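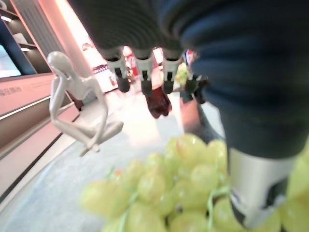
Open Day at the Jorkholm Shared Workshop
Posted Oct 25, 2023

I build small robots at home, mostly in the spare bedroom, and I had wanted to see Jorkholm for a long time. It is a members' workshop on the ground floor of a shopping arcade. Twice a year they open the doors and people show whatever they have on the go. I went with Wyn Vaughan, who drove, and we got there a little after the doors opened.

Entry was free. You sign your name, take a paper badge and go where you like, except the welding room, where someone has to walk you in. Parking is on the roof and the elevator is slow. Use the stairs if you can.

The machine I came for is called Feleo. It is a humanoid with two arms, two legs and a pair of hands with proper fingers, and members have been putting it together since January. Nabila Salem did most of the wiring and Gwion Gethin did most of the hands. Neither of them builds robots for a living. Nabila does accounts for a dental office and Gwion fits kitchens.

The build

The arms are metal, silver and gray, with black rings at the joints. They came from Van der Merwe, a surplus dealer, as a mixed lot with no paperwork. Nabila told me the lot cost $310, and that the first few weeks went into finding out which motor answered to which wire. She kept a notebook of this and let me page through it. Most of it is in pencil and a lot of it is crossed out.

The hands are the part I spent the most time on. Each finger has a pale joint section that shows its working parts through small cutouts, and then a rounded black tip. The tips are Skadex pads that Gwion bought as seconds. He had tried casting his own and showed me a tray of the failures. Some were too hard and slid off anything smooth. Some were so soft that they tore on a screw head.

Over the back of each hand there is a dark knit cover with fine ribs. Gwion cut the first pair from an old sweater. He wanted something to keep dust and crumbs out of the linkages that would still stretch when the fingers close, and knit did that better than the rubber he tried first. It does pick up lint. He keeps a roller next to the soldering iron.

Nabila had a few pieces of advice on wiring that I wrote down:

Leave a loop of slack at every wrist. Their first harness was neat and tight and pulled out of its connector the first time the hand turned over.

Label both ends of a cable before you cut it.

Put the emergency stop where a person standing behind the robot can reach it as well as a person in front.

The grape test

At 2 in the afternoon they ran the demonstration. The job is to pick up a bunch of grapes from a low table and move it somewhere else on the table without crushing any. I had expected blocks or a cup. Gwion said they did blocks all spring and got bored with them, and also that blocks had stopped telling them anything, as the hand could squeeze a block as hard as it liked.

Grapes are awkward. The bunch has no fixed shape, the stem may or may not be where you want to grip, and the weight shifts as soon as you lift. The robot does not try to find the stem. It comes down from above, closes slowly and stops when the pads feel a set amount of push. Then it waits a moment and lifts.

Huiling Duan, who wrote the gripping code, sat on a stool with a laptop and called out what each attempt was doing. She told us up front that she had scored 19 attempts that week, and that 9 of them counted as clean by her rules. A clean attempt means no split fruit and nothing dropped. She did not dress the number up and I appreciated that. 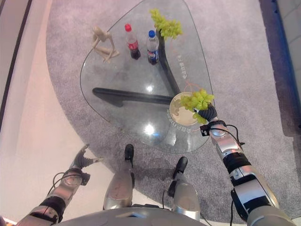 My own arm at home is bolted to a bench, so I have never had to think about reach the way they do here. Feleo stands at the table, and everything it picks has to be somewhere it can get to without leaning too far over its feet. The table has a glass top on a gray carpet, and you can see straight through to the dark legs underneath. Huiling said the glass is the hardest part of the setup. The overhead lights bounce off it in bright white patches, and for a while the vision code treated the glare as an object and tried to plan a path around it. She fixed this by comparing views from more than one camera, and throwing out anything that moves when the viewpoint moves. The wooden artist's mannequin and the soda bottles are on the table as things to leave alone. So is one of the bunches of grapes, up by the far edge. The right hand goes for the other bunch and carries it over the round beige and gold disk, and the left stays out of it for now.

I asked about using both hands. Gwion said it is next on the list. The left hand works, but its pads are an older set and they read differently, so every force setting would have to be done again. He was hoping for another box of seconds.

The pace is slow. If you have only seen robots in short clips you may be surprised by how long a single pick takes. Wyn went to get a coffee during one attempt and was back before it ended. Some parents with small kids gave up and went over to the laser cutter. I was happy to stand and watch, and I learned more from the slow parts than I would have from a fast run. You can see the fingers settle, and you can hear the motors change note when the load comes on.

Questions from the crowd

Someone asked whether it could walk to the table by itself. Nabila said it can take steps, and that she would not let it do so with visitors in the room. Someone else asked about running it on batteries. They have a pack but did not have it fitted that day. A boy asked if it could eat the grapes. Huiling said no, the members do that.

I asked what they would do differently if they started over. Nabila said she would buy one kind of connector and stick to it. Gwion said he would have left the hands until last. He built them first, and then had to take them apart every time something changed in the forearm.
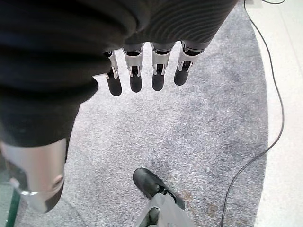
Other things at the open day

Viorica Dimitrov was showing a plotter made from printer parts. It draws maps from walking routes, and she was giving the prints away. I took one of a river path. The lines are a bit shaky in the corners, and she thinks the belt is worn.

There was a bench of half-finished keyboards, and a very good table on repairing old radios, where I could have stayed longer. The tool library is open to members only, but they let you look at the list. They have a small lathe, which I did not expect. The 3D printers were all busy with jobs, and nobody minded being asked what they were printing.

The sewing corner turned out to be useful to me. The knit covers are made there now, on an overlock machine, and the member who was running it let me try a scrap. I came away with the pattern drawn on the back of my badge. It is a plain tube with a slit on the thumb side and a wide hem that folds under. Wash the fabric before you cut it, or it will shrink on you later.

If you go

Go early and see the hand demonstrations before lunch if they run them then, as it gets crowded near the table and the kids deserve the front spots. Wear shoes with closed toes, or you will not be let into the metal area. The café next door takes cards, and the donation box at the workshop only takes cash.

Membership has a waiting list at the moment. Visitors can come to the evening build sessions by asking at the desk, and I put my name down for one. I am bringing my own gripper and a bag of grapes, and Gwion has said he will lend me a spare pad to try on it.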